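The Kitchen That Comes on a Subscription

Torier sells a kitchen that has no stove, no sink and no floor. It is a piece of software, and the people who pay for it want to teach robots to clear a counter before they buy a robot to do it with.

The product is called Vosumeck. It went on sale in July, after a long trial with a small group of labs and appliance makers, and it costs $870 a month for one seat. For that a customer gets a set of simulated kitchens, a two-armed robot with jointed hands, a library of household objects and a tool for recording a person steering the robot through a job. The recordings can then be used to train a control program.

Toshio Maruyama runs the product from Torier's office above a tile showroom in Dirnby. He used to work on packing lines, and he talks about kitchens the way other people talk about bad weather.

"A packing line is the same every morning," he said. "A kitchen counter isn't the same after lunch as it was before. You can't build enough real ones to cover that, so we draw them."

Drawing them is most of the job. Vosumeck ships with 86 kitchen layouts, and each can be changed by swapping the counter surface, the wall tile, the lighting and the dishes. A customer sets the limits and the software deals out a new version for each trial. One run may have plain steel and white plates. The next may have veined marble, which is harder, as the gray streaks can confuse a vision program that learned on plain surfaces.

I spent two days with the system at Torier's office and another week with it at home on a rented workstation. Setup took most of an afternoon. The installer wanted a newer graphics driver than the one I had, and the manual sent me to a page that no longer existed. Maruyama's support desk answered in an hour with the right file.

After that it ran without a crash. The opening menu lists tasks by name, each with a start position, a goal and a time limit. The clearing and tidying tasks are the best of them. They are short, they fail in ways that are easy to see, and they use both arms.

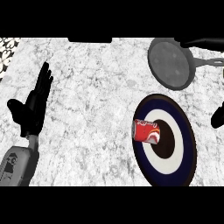 Steering the arms takes practice. Torier supports tracked gloves and a pair of handheld controllers, and I used both. The gloves are better for the fingers and worse for everything else. My arms got tired before the first half hour was up, and a small shake in my wrist showed up on screen as a large one. With the controllers, the hand opens and closes through set grips, and I finished more trials.

It took me 22 attempts to get a clean recording of a drink can being picked up and stood on its base. Most of the failures were the same. I closed the thumb too early, the can rolled, and I chased it. The software keeps the failed attempts in a separate folder with a note of when contact was lost, and I found that folder more useful than the manual.

Contact is the part of any simulator that buyers should look at hardest. Vosumeck handles rigid things well. Plates slide and stop where you would expect. Pans feel heavy when lifted by the end of the handle, and the wrist has to work to keep them level. Soft things are weaker. A dish towel in the current version moves like wet cardboard, and liquids are left out completely. Maruyama said cloth is being rebuilt and gave no date.

The pictures are good without being perfect. Stone and glazed tile look right at a normal viewing distance. Shadows under small objects are sometimes too light, so I had trouble judging how far a fingertip was from the counter. A setting called contact shading fixes this and slows the display. I left it on.

Ross Kinnear has used the product longer than I have. He leads a team of six at Yupanqui, a firm that makes serving equipment for hospital kitchens, and he bought three seats. His team trains in simulation first and then moves to a real pair of arms in a test kitchen.

"It got us past the stupid mistakes," Kinnear said. "We still had to do the real work on the real counter. I'd guess we did less of it."

His main complaint is the object library. Yupanqui needs covered trays and insulated mugs, and neither was included. Importing a custom object means supplying its shape, weight and surface grip by hand, and his team spent days weighing crockery.

Torier offers to do that work for a fee, quoted by the object. There is also a yearly plan that lowers the monthly price, and a free version with one kitchen and no recording tool. The free version is enough to find out whether your computer can run it. Anyone thinking about the gloves should try them first at the Dirnby office, where demonstrations are by appointment and run until 4 p.m.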